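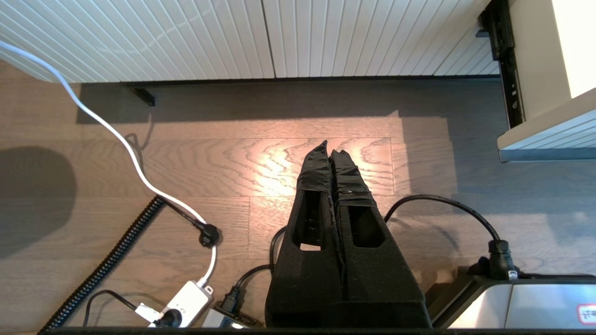 Manari slatted chest, white, Karkia range
Reviewed 3/2/21

Bought flat-packed from Unitz in August and in daily use since. External height is 747 mm and depth is 80 mm short of the deepest unit in the range. Carcass panels are a creamy white, a shade warmer than a brilliant white wall. Fronts are white with vertical slats.

Assembly: one person, two evenings. The instructions are diagrams only and the order of steps 9 and 10 should be swapped, as the rails are far easier to fix with the side panels lying flat. Pilot holes were accurate on all panels but one, where the front fixing had to be redrilled by 2 mm.

Runners: black metal, with a row of small round holes along the rail. Rated at 30 kg per drawer according to the leaflet. I loaded the bottom drawer with 617 sheets of heavy cartridge paper plus a box of tools and found no sag at full extension. Travel is smooth for the first two thirds, then slightly gritty. A wipe with a dry cloth improved it. There is no soft close at this price.

Fronts: the ribbed face hides finger marks well and collects dust badly. A flat cloth does not reach into the grooves; a soft paintbrush does. Alignment between adjacent fronts matters more than on a plain unit, as any error shows up against the slats. Allow half an hour for adjustment.

Floor clearance: the unit stands slightly clear of the boards. A thin mop head fits under, a vacuum nozzle does not. On our wooden floor I added felt pads, which are not supplied.

Compared with the Demirtaş equivalent I had before, the rails are better and the back panel is worse (thin, and it bows unless pinned at closer spacing than the drawings show).

Four out of five. One mark lost for the back panel.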